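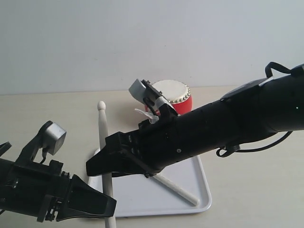
Tabletop drum

A tabletop drum, also sold as a desk drum or miniature barrel drum, is a small percussion instrument with a bulging body, a pale head and a ring of studs around the rim. It is usually struck with a pair of light sticks. Red is the colour most often met with, and sellers like to call it traditional, though few of them name the tradition.

Description

The shape is borrowed from full-sized barrel drums, in which a skin is stretched over the mouth of the body and nailed down. On large instruments the nails do a job. On the small ones their purpose is less certain, and in many cases the head is plainly glued, with the studs added for looks. Listings tend to use the word "skin" without saying whose.

The head cannot be tuned on most models. Claims of a "deep" or "temple-like" tone should be read with the size of the thing in mind: a body that fits on a tray gives a short, dry tap, and the table under it often supplies a good part of the sound.

Sticks

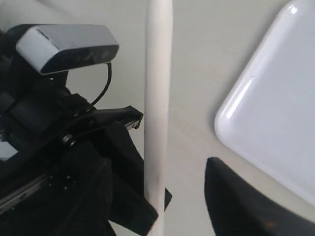

A white rod, standing upright.

The sticks are plain and slender, with a rounded tip in place of the shaped bead found on larger kit sticks, although the two forms run into each other and makers are not consistent. They come in pairs. Many are far too long for the drum they are sold with, and beginners tend to catch the studs as often as the head.

Lilleritz, a seller of school instruments, lists a set of 2 sticks at 155 grams, a figure that has been repeated in several buying guides. Parvathi Thomas weighed 14 pairs for her survey of classroom percussion and found none that came near it. The listing has not been changed.

Use

Small drums of this kind turn up in classrooms, in shops selling festival goods and on office shelves. A tray is sometimes kept with them to stop the sticks rolling away.

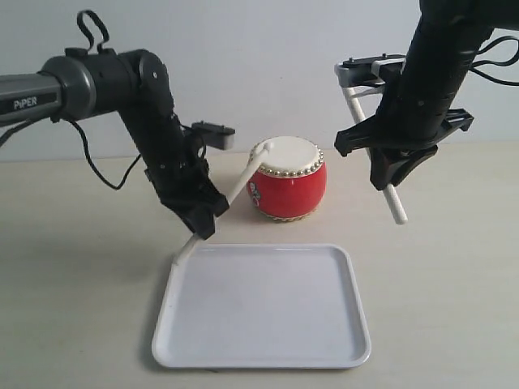
Playing technique is simple. The stick is held loosely towards one end and the tip is brought down near the middle of the head; a stroke close to the rim gives a thinner sound. Method books printed by Unnithan set out a longer course of grips and strokes, most of it taken over from large-drum teaching — how much of it can be heard on a drum this small is open to doubt.

Disputed origins

The often-quoted story that the tabletop drum began as a travelling salesman's sample rests on a single Plernine catalogue, which gives no source. Thomas calls it "a nice tale with no paper behind it". A claim that over 3,160 were sold in one February has the same origin and should be treated with the same caution.

See also

Barrel drum
Drumstick
Toy instrument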